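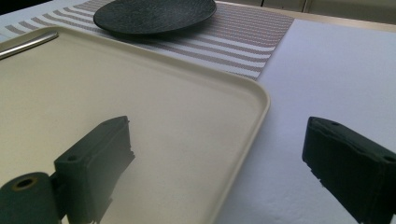 ## Bandeja creme de rebordo baixo: limpeza, base e talheres

**Hodoroagă** · 02/10/2019

Uso diariamente uma bandeja retangular creme, de cantos arredondados e rebordo baixo, acabamento mate. Comprei-a em segunda mão, sem etiqueta, pelo que desconheço o material. Fica na metade da frente da mesa, por cima da borda de um individual às riscas cinzentas e brancas. Atrás, sobre o mesmo individual, está um prato redondo escuro, de superfície texturada.

Três dúvidas:

- O fundo tem vindo a ficar baço, com riscos finos que só se notam com luz rasante. Lavo com o lado verde do esfregão. É essa a causa?
- Com um lado assente no individual e o outro na mesa, a bandeja oscila quando a carrego. Convém pôr alguma coisa por baixo?
- Os talheres metálicos deslizam quando a transporto e acabam encostados ao rebordo. Há solução que não passe por colar nada ao fundo?

A mesa é branca e marca-se com facilidade, pelo que prefiro não arrastar nada.

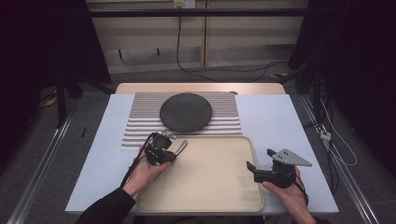

Acrescento que o individual tem 3 mm de espessura e que não pretendo retirá-lo. Se for preciso mudar a disposição, posso recuar o prato.

---

**Mbali Buthelezi**

Por ordem.

**Riscos.** O lado verde do esfregão é abrasivo e não serve para superfícies mate. Use pano de microfibra, água morna até 30 °C e detergente neutro, sem pó. Os riscos existentes não saem. Não tente polir: obtém uma zona brilhante no meio de um fundo mate e o defeito fica mais visível do que antes.

**Oscilação.** A causa é o desnível de 3 mm. Há duas opções:

1. Recuar o individual até a bandeja assentar por inteiro na mesa.
2. Colar pés de silicone de 3 mm na face inferior, apenas do lado que fica fora do individual. Desengordure primeiro com álcool e deixe secar. Aguarde 28 horas antes de lavar.

A segunda opção só funciona se a bandeja ficar sempre na mesma posição. Noutra superfície fica inclinada. 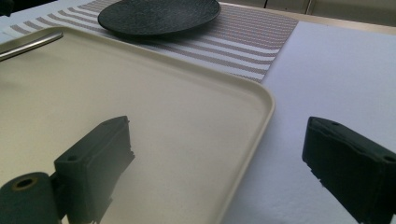
**Talheres.** Corte um retângulo de tela antiderrapante, das que se vendem a metro para gavetas, com 400 mm de comprimento ou o que o fundo interior permitir. Não leva cola. Deixe uma folga junto ao rebordo, de modo a que a tela não levante nos cantos. Lave-a à parte e seque-a bem: a humidade retida por baixo deixa manchas em fundos claros.

---

**Plokitz**

Tenho uma parecida desde maio e vai à máquina. Nunca lhe aconteceu nada.

---

**Mbali Buthelezi**

Sem conhecer o material, não recomendo a máquina. Alguns plásticos empenam com o ciclo de secagem, e uma bandeja empenada oscila em qualquer mesa.

---

**Hodoroagă**

Recuei o individual e deixou de oscilar. A tela fica para quando passar pela drogaria. Entretanto levo os talheres à parte.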